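March, bench notes, written up after lunch

Spent the morning going back over our house rules for the arm benches with Hae-won Wang, and I want to get it down while I still remember what we agreed. The old sheet was written back when we had one arm and one careful person running it, and it shows! Half of it is good sense and the other half is about a controller we gave back to Weidemann ages ago.

First, the clear zone. We settled on 500 mm from the edge of the reach on any side where a person might stand, and that goes for visitors and for people who are only stopping to look over a shoulder (I am as bad as anyone for this). Hae-won wanted more, and I would have liked more too, but the aisle is what it is. Second, speed. Hand-guided work and first runs of a new program stay at 160 mm/s until two of us have watched a full cycle and both put initials in the log. Third, the things on the table. Cups and cartons are fine as objects for the task, but a drink somebody means to finish goes on the shelf by the door, please, and phones stay on the side bench.

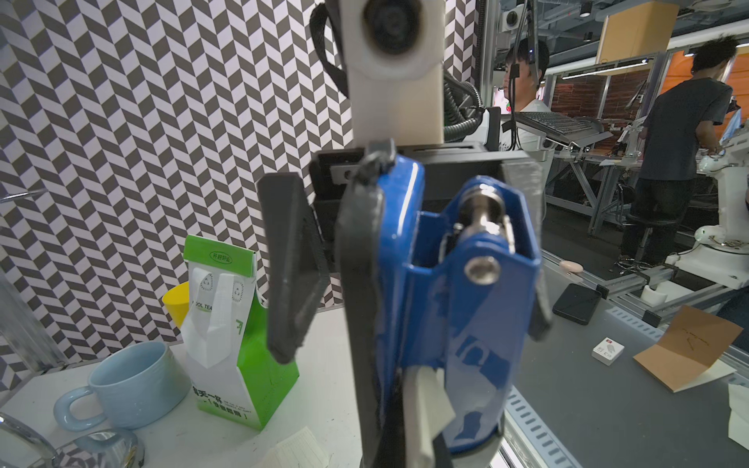
Cable dressing took up more of the morning than I had planned. Nam-gil Song's view is that every cable near the wrist gets checked by hand through the whole range of the last joint before power goes on, and I think he is right — slow turn, one hand on the loop, feel for it going tight. I have added it to the start-up list as step four. Same with the mount screws: finger check daily, proper torque check weekly, write the number down even if it's the same number as last week.

We also talked about who may clear a protective stop. My feeling is that whoever was running the arm clears it, after walking the bench once, and no one does it from across the room as a kindness. Hae-won agrees. Nam-gil wants to sleep on it.

Still to do: reprint the sheet, take the old Balier card off the wall, ask Platiden if their pads have a wear limit in writing.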